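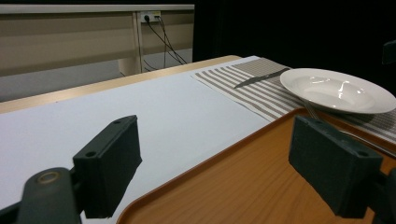

Two-finger gripper over a place setting: serving tray, striped placemat, soup plate, knife and fork.

Zuvov Table Kit
Two-finger gripper and table-clearing software for light-duty arms

Overview

The Zuvov Table Kit is a parallel gripper with flat finger pads, sold together with a software package for setting and clearing tables. It fits the Nisance bench arm directly and most other light arms with the adapter plate. It is meant for test kitchens, teaching labs, care home pilots and anyone trying to find out how much of a dining room job a machine can take on.

We get asked most weeks whether the kit can replace a person clearing tables. At present it can't. It can do parts of the job on a table it has been set up for, at a slow pace, with someone nearby. The sections below say which parts.

What it handles well

Plates with a wide rim are the easiest item. The fingers close on the rim and the wrist tips the plate slightly before lifting. Soup plates work as well as flat ones, as long as they are empty. Serving trays with a raised edge can be slid along the table or pulled toward the arm. Placemats can be picked up by a corner once everything is off them.

In our own shop trials the arm made 141 attempts at lifting a rimmed plate from a placemat and completed all but six of them. These were single plates with nothing stacked on top.

What it handles with some trouble

Cutlery lying flat is slow. A knife on a cloth or woven mat can usually be picked up by the handle, but a thin fork on bare wood often needs two or three tries. Of 70 attempts with forks and knives together, the arm finished 66 when retries were allowed. On the first try alone it finished 35, or half.

A fork partly under a plate should be treated as two jobs. Lift the plate first, then go back for the fork. The software does this by default if it sees both items. If it sees only the plate, it may drag the fork along, so keep the "check again after lift" setting on.

Shiny glaze and polished trays can confuse the depth reading where a lamp reflects. Moving the lamp to one side helps more than turning up the camera settings.

What it does not do

- Glasses with stems
- Plates with food or liquid left on them
- Stacks of more than two plates
- Tablecloths and paper table covers
- Scraping, rinsing or loading a dishwasher
- Any table with people seated at it

Please don't buy the kit for these. We have a dishwasher loading package in testing with Kahraman, and it is not ready for customers.

Speed

Clearing one place setting (plate, knife, fork, placemat) takes 141 seconds in the standard mode. A person does it in a few seconds without thinking about it. For a single table at the end of the day the difference may not matter. For a busy lunch room it does.

Specifications

Grip type: parallel, two fingers
Finger pads: matte, replaceable, sold in pairs
Maximum opening: 70 mm
Gripper weight: 66 ounces with mount
Recommended table depth: up to 35 inches from arm base
Power: from the arm, or separate supply (included)
Software: Zuvov Table, one-seat license with updates

In the box

Gripper, one set of finger pads fitted and one spare, adapter plate, cable, hex keys, power supply, printed setup guide. The arm, table and tableware are not included.

Setup

Allow an afternoon. Bolt the gripper to the arm, run the cable check, then teach the software your own tableware. Each new plate or tray needs its own short session. Cutlery can be taught as a group if the handles are alike. Paper over the table makes spills easier to deal with during practice, but tape the corners down or the arm will pull it along with the cutlery.

Pads wear at the tips first. Wipe them with a damp cloth and replace them when plates start to slip.

Ordering and support

The kit is sold directly by Zuvov and through our dealer in Brendulgate, where a working unit can be seen by appointment between 10 a.m. and 4 p.m. Bring your own plates if you want to see how the gripper does with them. Orders placed now ship in January.

Spare pads, adapter plates and extra software seats are listed under Accessories. Kits can be returned unused within 35 days.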